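Wudura teardown kit - worth the money?

benchrat
Trialling the Wudura kit on old Dell desktops, November 9, 2023.
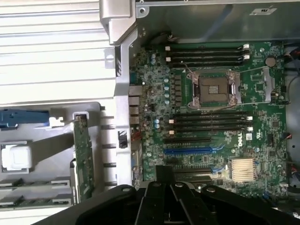

Does the price include training? Two days on site, then phone support.

mallee_tech
Too dear. Petrenko quoted us less.

benchrat
Petrenko's fingers were too wide for RAM.

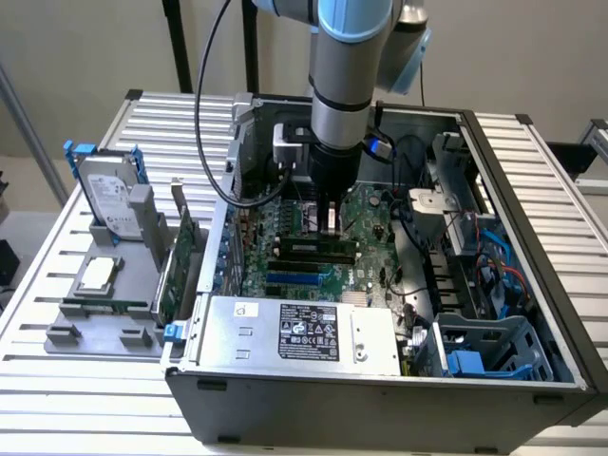 Support from Wudura has been decent. Riet Verbeke answers emails the same day. I'd buy the parts tray again - it keeps the processor and the hard drive apart.

mallee_tech
Still too dear.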